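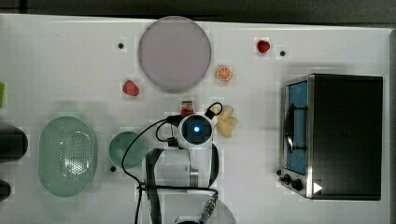
Which lakes are in the Tralleck creel data?
Three of them: Sundach, Flutus and Tovar. They drain into one another in that order, so a fish that gets restless in Sundach could in theory end up on somebody's line in Tovar, and a couple of tagged walleye have done just that. The river below Tovar is left out for now, though I'd love to add it one day if I can get anyone to fish it in the rain.

What is in a row?
One row is one angler trip, start to finish. There are 544 trips in the current release, and they come from paper cards that people drop in the boxes at the landings (bless everyone who fills one out with cold fingers). Each row has the lake, the landing, hours fished, the bait or lure, the depth fished and what was caught. A trip with no fish still gets a row, and please leave those in when you work out catch rates! I made that mistake myself with the first version and the perch fishing looked a good deal better than it ever was.

Where do the depths come from?
From whatever the angler wrote down. Most folks read them off a sonar unit, some count out line, and a few old hands go by memory. All depths are in feet. The deepest hole on Flutus is 62 feet, so anything beyond that on a Flutus card has been set to blank and marked in the depth_note column.
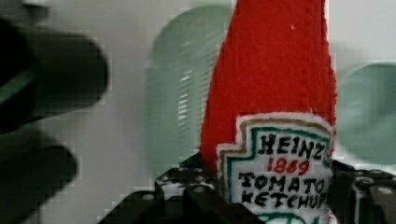 Files and columns

trips.csv — the main table, one row per trip
fish.csv — one row per fish measured, joined to trips.csv by trip_id
landings.csv — the 7 landings, with the short codes used on the cards
cards.txt — the wording of the paper card, in case you want to print your own

Lengths are in millimeters, total length, tail pinched. Walleye under 300 mm are kept in fish.csv but carry the flag "short", as plenty of people measure those by eye on the way back over the side and I wouldn't lean on them too hard. Weights are only there when someone had a scale along. A blank means it wasn't recorded, and a zero never stands for missing.

Known problems

Ice season is thin. The boxes freeze shut, and the cards we do get come mostly from the Sundach side, where you can drive right up to the landing. July is the opposite, with piles of cards and a lot of sunfish caught off docks by kids — lovely to read, a bit of a headache for averages.

"Pike" on a card could be a northern or a pickerel. Where the card didn't say, species is "pike_unsure".

Using it

Take it, plot it, argue over it at the bait counter. If you share something made from it, please mention Tralleck, and please don't try to work out whose favorite spot is whose. Last update 28 Apr 2024.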